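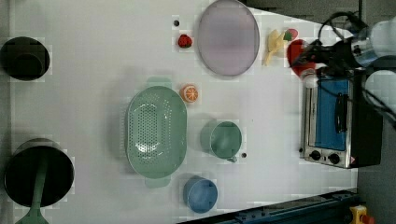

Play kitchen stock: checks, washing and new set numbers

The September recount of play kitchen stock at the Naltholm Toy Library is complete. The category now holds 19 sets and 161 loose pieces. The loose pieces can be borrowed singly or added to a set at the desk, and they no longer count towards the limit of 3 items per family. Sets still do.

Set numbers have changed. The old letters (K, KA, KB and so on) had run out of sense after several sets were merged, and two different tea sets had been lent under the same code. All play kitchen sets now carry a plain number on the lid and again on the contents card. Members holding a set with a letter code need do nothing until it comes back, when the card will be swapped at the desk.

Fabric food has been separated from hard food. It used to travel in the same box as the cups and pans, where it picked up whatever was left in them. It now goes into its own drawstring bag, numbered to match the box. Please return the bag closed, with only fabric pieces inside. 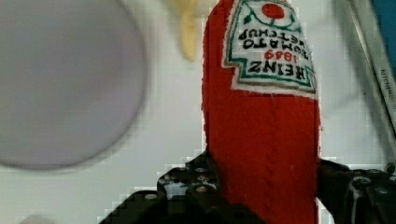

Maureen Tadgell
Stock and Repairs, Naltholm Toy Library

Fabric pieces are inspected on return for four things: open seams, loose embroidery, flattened filling and staining. Seams are pressed between finger and thumb along the full length. A gap wide enough to show filling takes the piece out of stock until it has been restitched. We use Mindura thread in the nearest colour and a ladder stitch, finished with a double knot buried inside the body.

Sewn-on patches need more attention than the body of the toy. A little fuzz at the edge of a patch is wear and is left alone. A lifted corner is not left alone, as a small child will pull at it. Check the corners first, then the straight runs between them, then the lettering. Embroidered lettering stands up well to handling, but a single snagged thread can draw out a whole character. Snags should be reported and not trimmed at home. Trimming usually leaves an end too short to take back through the fabric.

Wash fabric food by hand at 30 degrees in plain soap. Do not tumble dry. Squeeze in a towel, reshape, and dry flat on a rack, turning once. Thick pieces such as bottles and loaves should be given a second day, and should feel the same temperature all the way round before they go back into the bag. Red and dark green pieces are washed apart from the rest.
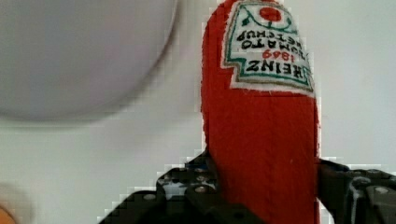

Hard pieces and containers

Hard food, plates, cups and colanders are washed in warm water with Mimex at the strength given on the bottle, rinsed and left to drain. Do not put them in a dishwasher. Pieces with a hollow body should be shaken next to the ear before drying. If water can be heard, leave the piece with its seam downwards overnight.

Ovens are wiped with a damp cloth only, door and knobs included. Pans go back without their lids on.

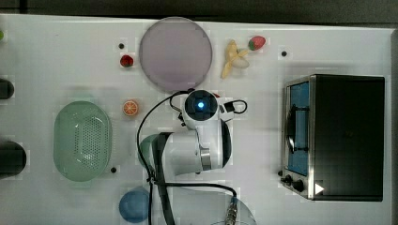 Checking a set against its card is quicker if the contents are spread out on a pale surface with space between them. Start with the widest pieces and work down to the smallest. A lavender plate and a pale green colander can be ticked off at a glance, as can a banana, but a small red fruit is easily passed over, and those are the pieces most often missing from returned boxes. Look in the colander and inside any cup or pan before reporting a loss. Colanders should also be held up to the light, as dried modelling dough in the holes of the base does not always show from above.

Boxes

The tall boxes are being withdrawn in favour of the shallow Barroso crate, which takes one full set in a single layer with the fabric bag on top. The crates stack four high on the existing shelving. Set 461 is the exception and stays in two boxes, both of which must be borrowed and returned together.

Missing pieces should be written on the back of the contents card, with the piece named as it is on the front. There is no charge for the first lost piece in any loan. Returns close half an hour before the library does, so that wet items can be set out on the racks.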